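Zitell Gifts and Hospitality Register

Product code: ZGR 3488
Format: hosted register with printed backup book
Last updated: 16/06/2026

Overview

The Zitell register is a record of gifts, meals, tickets and other favours offered to staff and board members. It is meant for councils, housing associations, schools and charities that need to show who was offered what, by whom, and what was done about it. Refused offers are recorded as well as accepted ones.

Each entry has a named person, the giver, the date of the offer, a description, an estimated value and a decision. The decision is made by a manager and can't be made by the person who received the offer. Once it is saved, an entry can be added to but not overwritten. Earlier wording stays visible underneath.

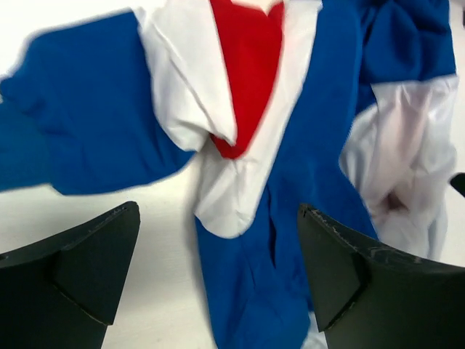

Sheila Ashworth: We used a shared spreadsheet before this and people typed over each other's lines. The part I use most is the list of refused offers. The auditor asked for it on the first morning and I could print it there and then. I would like the search box to be bigger.

The search box has been made wider in the current version. Users on the older layout will get the change in July.

What is included

Online register for one organisation
Two administrator accounts
Unlimited staff accounts
Printed backup book, numbered pages, stitched binding
Template policy in Word format, for you to alter
Reminder emails to managers who have not made a decision within 14 days

Not included: legal advice, a reporting line for serious concerns, or checks on suppliers. If you need a confidential reporting line, the Ulureck service is sold separately and the two do not share data.

Describing an item

Most poor entries fail on the description. "Gift from contractor" tells an auditor very little. The form asks for the kind of item, the main colour or marking, and whether it was kept, returned or passed on. Food and drink need only a short note. Tickets need the event and the seat price.
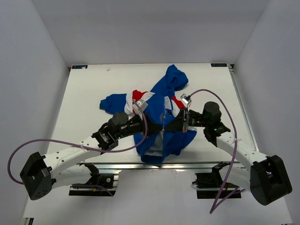

The value field is separate from the description and should be filled in even when the item was handed straight back. Use the shop price where you can find one, and put "estimate" beside it where you can't. A description needs only enough to pick the item out later. "Blue garment, red and white panels, two sleeves" does the job for clothing like this – there is no need to say how it was folded or guess what it is made of. If you aren't sure whether something is a jacket or a shirt, write "garment" and leave it at that. Photographs can be attached to an entry, but the written description must still be filled in.

Limits and permissions

You set the value above which a manager must decide. Separate limits can be set for officers and elected members. Offers made during a live tender are always sent to a manager, whatever they are worth, and this can't be switched off.

Publishing

The public version of the register leaves out home addresses and private notes. It can be published as a web page or saved as a file. Junior staff can be shown by job title only.

Setting up

Existing records can be brought in from a spreadsheet. Siamak Hashemi handles imports and will send back a list of lines with missing dates or names before anything is loaded. Organisations moving from the Entwistle register should export their closed entries first, as open ones have to be typed in by hand.

Spare backup books are sold in packs of two under the Erkari stationery range. Please quote the product code when ordering.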